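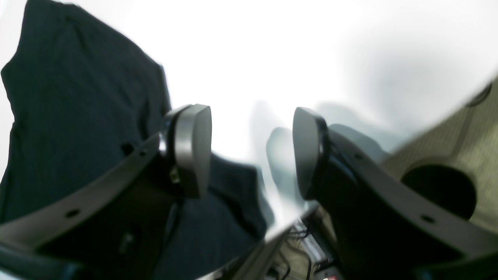 How often should the smoke alarms in the building be tested?
Once a month, by holding the button until it sounds, and the date goes on the sheet by the laundry room door.

Ridgeway House – Shared Laundry and Hallway Safety Check
Checked by Carleen Goodwin, September 21, 2026

1. Smoke alarms, all floors – OK. The one outside the Esari Room is a little faint to my ears, so I put in a fresh battery while I had the ladder out.

2. Dryer lint screens and vent hose – NEEDS WORK. Screens were clean, thank you all so much, but the hose behind dryer 6 is pinched against the wall. Please leave that one alone until it has been pulled forward.

3. Fire extinguisher, tag 1293 – OK. Needle in the green, pin in place.

4. Back stairs – OK, mostly. Somebody's boots were on the landing again (lovely boots, but I nearly went over them!).

5. Folding tables – OK. Legs locked, no wobble.

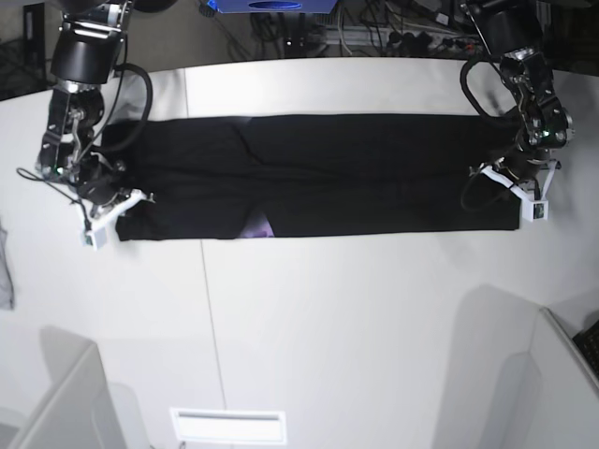 Item 5: Black garment laid out on a white tabletop.

6. Outlets and cords – NEEDS WORK. The iron's cord is frayed near the plug, so I have taken it upstairs with me. A new one runs some $448 less than I feared – it was on sale at Norkance.

7. Exit door – OK. Opens freely, though it could use a drop of oil before the cold weather gets here.

Next check in a month. Leave notes in my box.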